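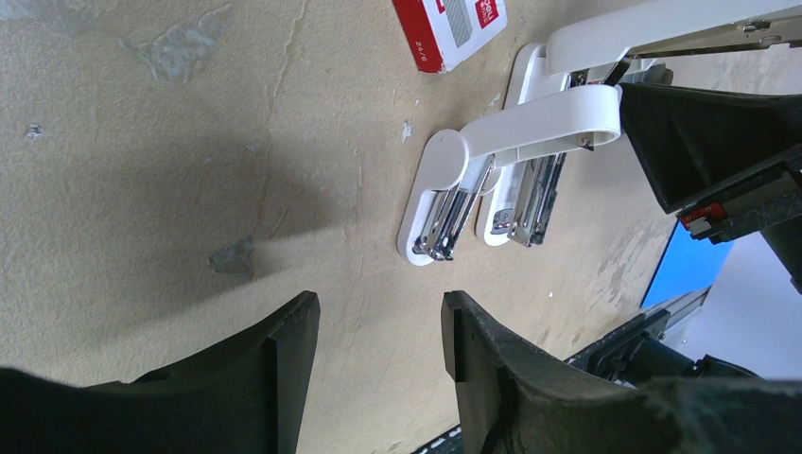 Two white staplers and a box of 24/6 staples on the arms' table at the Jostgate shared workshop

I had been meaning to get over to Jostgate for most of the summer, and when the workshop put up a notice for its open evening on 5th September I finally ran out of excuses. It's a 28 mile drive from my place, the last stretch of it behind a hay truck, so I missed the welcome and walked in while everybody was already standing around with paper cups of coffee. A very kind woman at the door gave me a sticker and told me to go wherever the noise was.

The noise was mostly the wood shop, which I'll get to. But what I'd come for was the arm build at the back, the one they call Julum. I'm putting together an arm of my own in the spare bedroom (slowly, as regular readers know!) and I wanted to see how people with a proper bench and more than one pair of hands go about it.

Julum is a members' project and it has the look of one, in the best way. The fingers are black and chunky, a bit scuffed, with narrow tips that come in toward each other, and I spent a long time just bending down to look at how the tips were shaped. Mine are flat little paddles by comparison. The job they've set themselves is desk stuff: picking up a stapler, moving a box of staples, putting things back where they go. I'd have started with foam blocks, and I said so, and was told that foam blocks teach you very little about slippery plastic. Fair enough. A stapler is a mean shape when you think about it, long and rounded, and if it's open there's a hinged arm to worry about too. 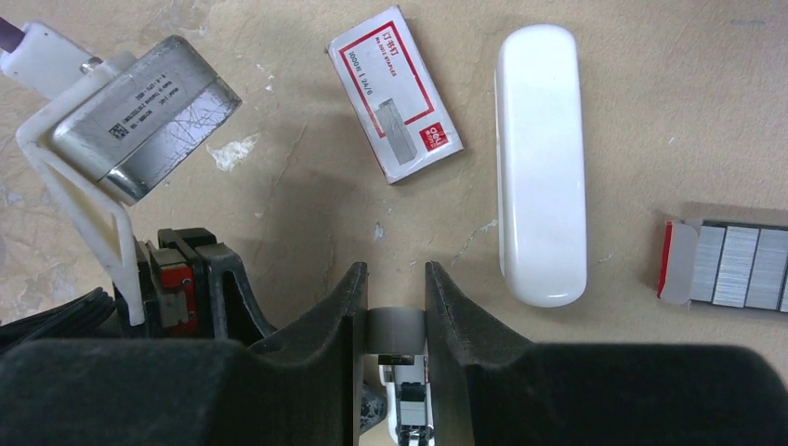

We got onto money, as these conversations do. The build has cost $1,177 so far, shared among the members who wanted in, and they've kept every receipt in a cookie tin. The first budget was 700, which made me laugh out loud, as mine was very nearly the same and met the same end. Their advice was to buy cables longer than you think you need and to leave the nice-looking covers for last. I wish I'd heard that in the spring, before I cut all mine to length and then moved the base over to the other side of the desk.

The other thing I took home was a habit. They keep a notebook by the bench and write down every change, even a single screw, along with what they were hoping it would do. I read a few pages while I waited for a coffee refill and there was an entire argument in there about rubber tape, in four different inks.

As for the rest of the place, the wood shop has a lovely old Marchetti band saw that came out of a school, and there's a sewing corner and a small kiln. The building used to be the Menness feed store and has almost 2,000 square feet on the ground floor, though it feels like less once you add the lumber racks. Parking is on the gravel at the side. Wear real shoes.

I stayed until they started stacking chairs and drove home with my head full of finger shapes. I've already drawn a new pair on the back of the program, narrower at the top, and I'm hoping to get the first one printed this weekend if the spare bedroom isn't needed for guests.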